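Workshop notebook, February, started at 7:40 am with the first coffee

OK, picking up where I left off with the walnut stain. The second batch (the one I made with hulls Glenys Yeoman brought over from Marsden in a feed sack) has been sitting with its lid on since before the cold snap, and I finally strained it this morning. Two passes through old T-shirt cotton, one through a paint filter. It went through the filter so slowly that I swept the whole bench area and it was still dripping when I got back!

Color in the jar is close to black. On scrap ash it goes a warm gray-brown with one coat and a proper brown with two. On pine it's blotchy, same as last time, and I don't think straining has anything to do with that. Jordan says to try a thin wash of hide glue first and let it dry overnight. I have half a bag of glue pearls left so why not.

Scraps are labeled in pencil on the back, W2-1 up to W2-6. Please don't plane them for shims (Tipene, I am looking at you).

Things I changed from batch one:

- Soaked the hulls in rainwater. Tap water here is hard and I wanted to see if it shifts the color. If it does, I can't tell by eye.
- Simmered low on the hot plate, never a boil. Batch one boiled twice when I got on the phone with Imogen.
- Added the washing soda at the end, a level teaspoon, where last time I put it in at the start.
- No rusty nails. I love what iron does on oak but it took over everything in batch one, and I wanted to know what the hulls do by themselves.

The smell is better too, more like wet leaves and less like a pond. I put a splash of denatured alcohol in each jar to hold off the mold, which got two of the old ones in January. Furry green lids. Into the trash they went.

10:15. Raymonde Cormier stopped in to pick up her chair and stayed to look at the samples (she was supposed to be somewhere else, I think). She likes W2-4, which is ash, two coats, rubbed back with a gray pad in between and then shellac. So do I! The pad took the fuzz off nicely without cutting through on the edges. On W2-3 I used 320 paper and went straight through to white wood on one corner. Pad from now on.

She asked if the color lasts. Good question. I've got strips from batch one taped in the south window with half of each covered in foil, and when I peeled a corner the bare side had gone a little redder, maybe a little lighter. Leaving them up until summer before I promise anybody anything. For the Punevden shelves I'd want a finish over it that keeps some of the light out, so I should ask Imogen what she used on that hall bench of hers.

Shelves, while I'm on it: Imogen wants them in ash with the edges left a bit soft, dark but with the grain showing. Two coats, then, and I'll mix one big jar for the whole job so the last board matches the first.
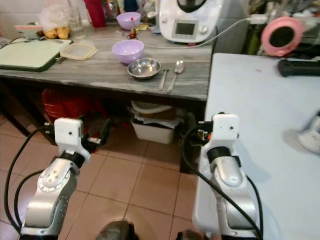
One thing I keep forgetting to write down is how much the grain raises. It's water stain, so of course it does, but ash comes up like a cat's tongue. Wetting the board first, letting it dry and knocking the whiskers off made coat one go on much more evenly on W2-5. Adds half a day. Worth it for anything with a flat top, and I'd skip it on legs and undersides.

Brush or rag? I went back and forth. The rag leaves fewer lap marks, but the brush gets into corners, and I'd already ruined a good shirt cuff by the time I thought about gloves. Rag for the flats, brush for the joints, wipe everything down while it's still shiny. Start from the bottom on uprights or you get drip tracks that show through the second coat.

2:30 pm. Hide glue wash is on three bits of pine, very thin, you can barely tell it's there. Leaving them on the rack by the stove door. If it works I'll do the back panels in pine and save the ash.

To get: more filters, shellac flakes, a jar with a lid that fits. Ask Glenys if there are any hulls left at her place, even dried-up ones.

Shop bench notes, Pevoneck Woodshop. Questions or corrections: leave a note at the front desk. © Pevoneck Woodshop | Back to top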